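Setting Up a Round Table Corner in a Big, Bright Workroom

I love a round table in a big room! Ours at Brimstead is the spot everyone drifts to, and setting up a corner like it takes an afternoon and very little money. I've done it twice now (once badly), so these are the steps I'd follow again.

Step 1. Pick your spot

Walk the room in the morning and again at about 3 p.m. You're looking for good light and a bit of distance from the main walkway. A spot near the windows is lovely, but get blinds up first or the glare will drive you crazy by March. Roller blinds are my favorite — one pull and you're done.

Step 2. Choose the table

Go round if you can. Chairs fit anywhere, and you can squeeze in one more person without anybody straddling a leg. Look for a rim in a different color from the middle, so people can see where the edge is when they set things down. I paid $270 for mine, secondhand, and Fengying Cui talked the seller into throwing in delivery.
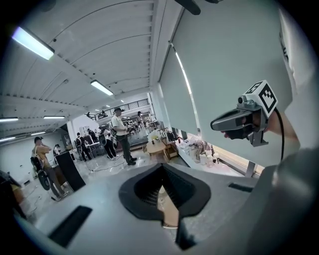
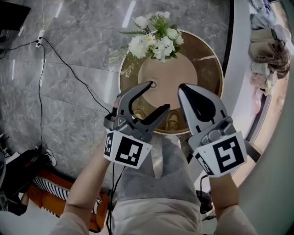 A big room and a round table with a golden-brown rim and a pale center.

Step 3. Place the seats

Start with the chairs pushed in, then sit in each one and pull up to where you'd really work. Your knees should point at the table with room to spare, and your forearms should move freely. Leave a gap behind each chair that a person can walk through sideways. Américo Abreu likes to mark the chair spots with tape, and I've come around to it!

Step 4. Sort out the overhead light

Tube lights are great for a large room, but a glossy tabletop will bounce them right back at you. Sit down, look at the surface, and shift the table a foot or so until the worst reflection slides away.

Step 5. Wipe it down and use it

Damp cloth first, dry cloth second, and get into any fittings in the middle with a cotton swab. Then invite people over and see which chair they fight for.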